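5. Body-part words in the trade lists

The word list contains 2,383 entries, taken from the stock books of two hardware dealers, Rotich and Plondumel, and from the repair ledgers kept at the Fananach workshop. An entry is any written name for a part of an object, counted once per source. Names of whole objects were left out, so "hammer" is not in the list but "hammer face" is. Spelling was made uniform before counting. Plurals were folded into singulars except for "teeth," which the clerks almost never wrote as "tooth," even when a single one was meant.

Body-part words are found in all three sources, but they do not behave alike. "Head," "foot," "neck" and "mouth" are old in English and are used for objects of nearly every kind: a nail has a head, a ladder has a foot, a bottle has a neck and a mouth. "Finger," "elbow," "knee" and "shoulder" are narrower. In the Rotich books "elbow" is used only for pipe, and "knee" only for timber braces. The Fananach ledgers use both words more freely, and in a few entries the same bent bracket is an elbow in one line and a knee in the next.

We asked whether a clerk chooses a word for the shape of a part, for its place on the object, or for the work it does. The three often point the same way. A jug handle sometimes called an "ear" sits at the side and curves like an ear, and either fact would be enough to explain the name. The more useful entries are those where the motives come apart. The foot of a page is at the bottom but has nothing of a foot's shape and carries no weight. The teeth of a comb have some of the shape of teeth and do no biting. The jaws of a vise close on things, and in most vises they look very little like jaws.

To sort the entries, Stella Laizer and a second reader each coded a sample of 100, marking shape, place or work as the main motive. Where both readers could make a case for more than one, the entry was marked mixed. They disagreed most often over "arm." The readers took an arm on a chair as a matter of place, but an arm on a balance could be read as shape or as work. We left these entries in the mixed group and did not try to settle them by vote.

Color and covering matter less than we expected. When a clerk needed to tell one part from another, the added word was nearly always a side ("left," "off side") or a size. Words for padding or facing, such as "leather" and "felt," come in mainly when the covering itself was being replaced. The Fananach ledgers are the exception — there the covering is often the only thing named, and the part under it has to be worked out from the price.

A further pattern concerns pairs. Parts that face each other and close together are called jaws, lips or fingers, and the choice seems to follow length. Short, broad pairs are jaws. Thin edges are lips. Long parts that stand clear of the body of the object are fingers, and the piece that carries a finger is then free to be called an arm, though in a real body the hand would come between them. Figure 2 shows a pair of this long kind.

Figure 2. Two blue-padded fingers on black linkage arms, held open.
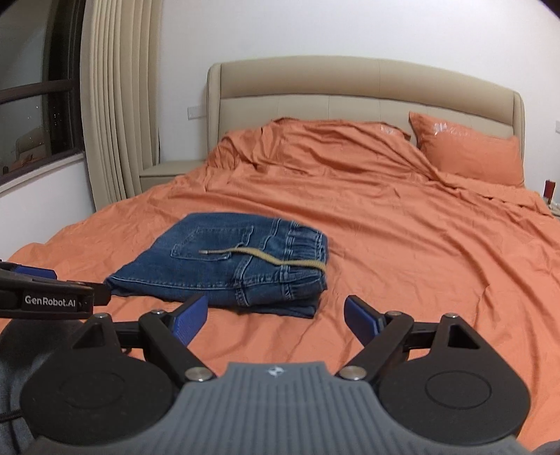 The missing hand is regular across the sources. "Hand" is common in the Plondumel books, but almost always for the hands of a clock, and it is never written for the part between an arm and its fingers. "Wrist" and "palm" are just as rare. Clerks took the words they needed one at a time and did not carry over the order of the body along with them. The same can be said of "neck," which is often listed for objects that have no head — bottles, flasks and the smaller oil cans among them.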